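Lomside Laundry Room: Folding and Sorting FAQ

Answers to the questions residents send in most often about shirts, baskets and the folding surface. Updated each November.

What is the right way to start a T-shirt?

Lay it flat with the front facing down. Pull the side seams straight, then smooth from the collar toward the hem. Fold each side to the center line, turn the sleeve back, and fold the length in half. A shirt that still has ripples at the hem should be opened and started again. Set finished shirts at the back of the surface and work on the next one in the middle.

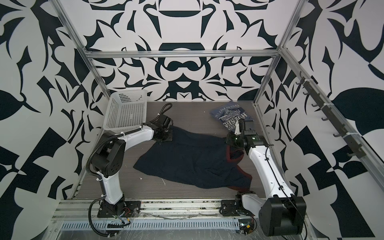
Where do large prints go in the fold?

On the outside. Thick prints crack when creased, so keep the crosswise fold below the lettering where the size allows it. Do not iron over the print.

What if the shirt is twisted along its length?

Do not fold over a twist. Hold the shirt at both shoulders, shake once, and lay it down again collar first. Free any sleeve bunched at the collar before touching the hem. Garments that are not being folded yet can stay in the basket. Dark colors share one basket: navy, slate and maroon trim can go together after the first few washes.

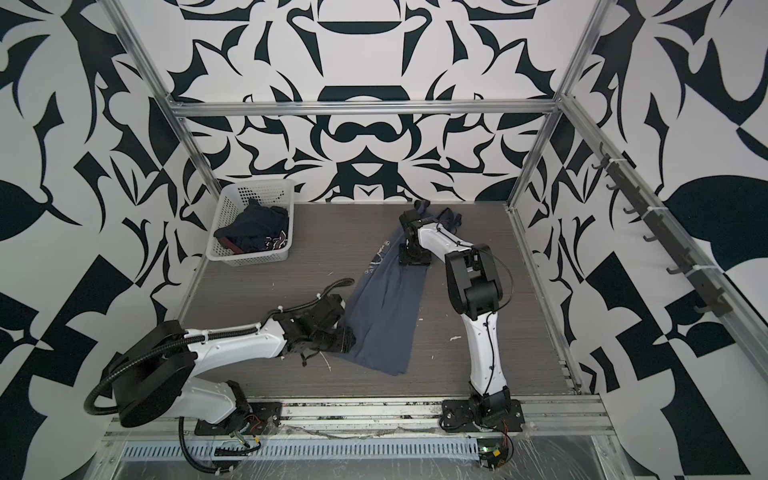
Torunn Öberg writes that she turns navy shirts inside out before washing and folds them that way too, and asks if this is acceptable. It is. The label on the shelf should then give the color and size.

Do long garments need a different method?

Yes. Lay them across the surface, flatten both ends, and fold end to end twice. Brush lint and flecks off the surface between garments. 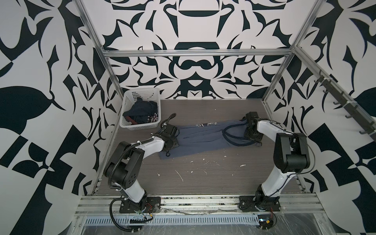
Gray-blue garment with navy trim laid crosswise; navy garment in the basket.

How much fits on one shelf?

Each shelf holds 37 folded T-shirts. Report a damaged shelf to Elsa Haugland, extension 217.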